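How Our Robot Club Teaches a Robot to Tidy a Table

Hello! My name is Osaze Nwachukwu and I help in the robot club at the Tamuno learning center. Many children write to us with the same question: how does a robot know how to pick up a thing? I will try to explain it with easy words. If one word is difficult, please ask a grown-up or look at the word list at the bottom of the page.

What is the project?

Our club project has the name Sendodico. The club members want the robot to take small things from a table and put them where they belong. For you this is very easy. You can do it and sing a song at the same time. For a robot it is hard work, and the club already needed 154 tries before the first good one.

How does a robot see?

A robot does not have eyes like you. It has a camera, and the camera makes many pictures, one after the other. Every picture is made of very small colored points. The computer looks at the points and tries to find shapes in them. A ball is round from every side, so it is quite friendly for the computer. A banana is more difficult. It is curved, and it looks different when you turn it.

Try it at home: put a spoon on the table and walk one time around it. Look how the shape changes! You still know that it is a spoon. The computer must learn this.

How does a robot hand work?

Close your hand slowly and look at it. Your fingers bend in several places, and your thumb comes from the other side. The fingers and the thumb press together and the thing stays between them. A robot hand with fingers and a thumb can do a similar thing. Small motors do the work of your muscles.

But how strong must it press? If it presses too little, the thing falls. If it presses too much, a soft thing becomes flat. In February we had a small accident with a tube of hand cream, and the cleaning took the whole afternoon.

How does the robot learn?

In our club we show the movement to the robot. One student guides the arms and the computer remembers how every joint was moving. Then another student does the same job again, a little bit differently. After many examples the computer begins to find what is the same in all of them. This is called training. Until 14th November the students recorded 1,159 examples, and they are still not finished.

You also learn in this way. Nobody gave you a list of rules for tying your shoes. Somebody showed you, you tried, it went wrong, and you tried again.

Which things do we use?

The students choose things which are different from each other. Some can roll and some can not. In the group Skultov the students like big things, and in the group Grodico they like the very small ones, because they want a difficult task. On the table of this lesson there is a yellow rubber duck, a toy banana, a tube of toothpaste, a small white bottle, a yellow ball and a bigger ball in light blue. The smallest thing is a white die, and it lies alone, away from the others. Which one would you give to the robot first? Think about it before you read more.

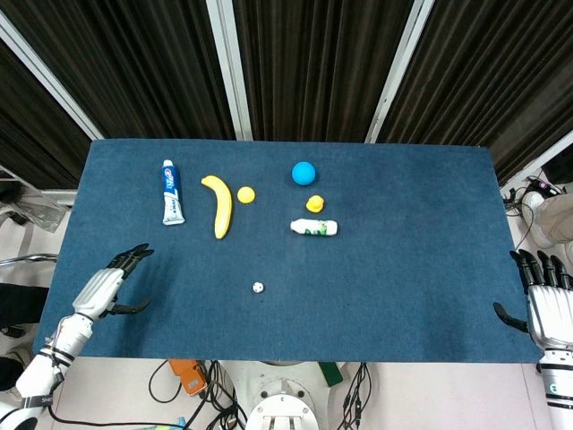 Word list

Camera: a machine that makes pictures.

Joint: a place where an arm or a finger can bend. Your elbow is a joint.

Motor: a part that makes other parts move.

Die: one small cube with dots, for playing games. If you have two, you say dice.

Training: showing many examples to a computer until it can do the job by itself.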